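Climbing the ladder in Bornura - talk notes
Theophilus Agbeko, slot is 25 mins incl. questions
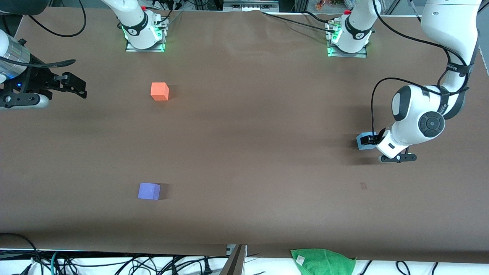 Two arms over a brown tabletop, left-hand gripper open.

Opening - ask who plays. Ask who's stuck. Hands up for Gold, hands up for anything above. Don't wait too long on this.

My own season: started at 1,532 rating, finished on 2,294. Took from September to the end of season. Say it quick, move on, people don't want my life story.

Part one - when to push
- first days after reset are horrible, top players all dropped down among you. Leave it.
- evenings after 9pm, longer queues but fairer matches (my feeling, no data)
- stop after 3 losses running. Properly stop, close the game. I lost up to 200 points in one night ignoring this

Part two - the deck
Pick one and stay on it. I used Visalberg opener all season, slow but safe. Prallora rush is quicker per match so more games an hour, but you get flattened by any decent wall. Show the Prallora vs wall replay HERE if sound works. If not just talk through it.

Don't swap cards after one bad game. Give it ten at least. Delali Dramani disagrees with me on this and she's rated higher, so mention it - she changes one card every session. Ask her to shout out if shes in the room.

Part three - saving boosts
Boosts only count on wins so don't burn them while you're warming up. Two unranked games first. Then boost, then ranked. Yammine cup week gives them out free, keep those for the last fortnight when everybody's tired and playing badly.

Chest timers - skip if over 15 mins.

Common mistakes
- chasing revenge on the same opponant
- spending gems on skins then having none for event entry
- watching the number and forgetting the board. Hide the rating in settings, second tab, bottom

Questions. Probable ones: is it pay to win (a bit, up to Gold, less after), best starter deck (Visalberg again), phone or tablet (tablet, misclicks).

Give out deck codes at the end, sheet is in the blue folder. Water!!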